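From: Struan Baird
To: robotics-club list
Subject: Re: Extrusion slipping in the gripper

Ishbel Buchanan wrote:
> Is anyone else having trouble with the long pieces? Ours twists
> whenever the arm turns. We have the closing speed at 150 and
> I don't want to push it higher before Saturday. Also, do we
> grip on the slotted face or the plain one?
> Ishbel

Hi Ishbel,

We had the twisting too, all through June. Our fix was to get both pads at the same height before closing, then bring the fingers in slowly. We run 12 for the last bit of travel – 150 is fine for the approach but too fast for the grab.

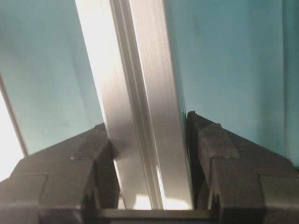
Aluminium bar held between the two pads, slot facing the camera.

Pads go on the sides, so the slot stays clear for the bolts. Lyle tried it the other way and the pad edge kept catching in the groove.

If it still twists, check where you're picking it up. Our bars are 452 mm and we had the middle marked wrong on two of them. A bit of tape at the balance point sorted that out.

Isla has the settings file and will send it to your team tonight. Change the bar length at the top before you run it. She also has spare pads if yours are worn – please bring the old ones back.

Struan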